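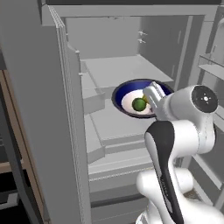 May 12, 2023

Irkus sim, fridge task. Rules draft, third pass.

Good day! I finally sat down with the clearance rules and went through them one by one against the bowl-in-the-fridge setup, and I think we have something the Lillelov people can use as it stands. Writing it up while it's fresh.

The old sheet had a single clearance number for everything, which made sense when all we did was tabletop. Inside a fridge it falls apart. You've got a door on each side, bins sticking out of both doors, a shelf under the hand and a wall behind it, and the arm has to come in past all of that with its elbow somewhere useful. So the new draft splits it:

- **Fixed structure** (walls, shelves, top rail): hard limit, no contact by any link, ever. A touch ends the episode and it gets logged as a violation even if the task would have gone through.
- **Hinged structure** (doors and whatever is mounted on them): same limit, but measured at the door's current angle. The old checker used the fully open angle. Ouch.
- **Target container**: fingers may touch the inside. Palm and wrist may not. Rim contact is allowed under the force cap and gets its own column in the log.
- **Neighboring items in the container**: contact is fine, pushing one out over the rim is not.

The last one is my favorite because it's the first rule we have that says anything about the stuff we *aren't* picking. A small round item in a round bowl next to other small things is a lovely test for it. Everything wants to roll!

Reran the stored episodes with the new checker this morning. 3,829 in total, 277 flagged under the hinged rule that the old sheet had let through. I'm thrilled with that number, it's exactly the kind of thing the rewrite was for. Haven't sorted them by link yet. My bet is elbow.

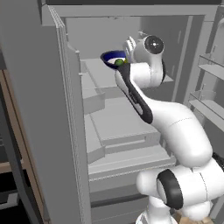 Tripathi disagrees with me on where the elbow should be judged, and wrote on the shared sheet that a rule about links is no use if the person reviewing can't tell from the log which link came closest, so the checker should print the nearest pair at every step and let the reviewer decide what to call it. Fair, and easy to add. The distances are already computed, we just throw them away. Log size goes up a bit. I'll take it.

Other things settled today:

- Every episode records the rules version in its header. The March runs (1,538 of them) don't have it, so they stay out of any comparison until they're rechecked.
- Both views get saved with each flagged episode, close and wide. Reviewing from one alone is asking for trouble when the hand covers half the bowl.
- A reviewer never signs off on episodes they set up.
- No editing a rule in the middle of a batch. Finish it, bump the version, rerun.

Still open: the force cap on the rim. It's set to 7 N, copied from the Grovex sheet, and I can't find where they got it. Want to sweep it properly before it goes in the released version.

Next: nearest-pair printout, then the link breakdown on the flagged set. Can't wait to see that histogram.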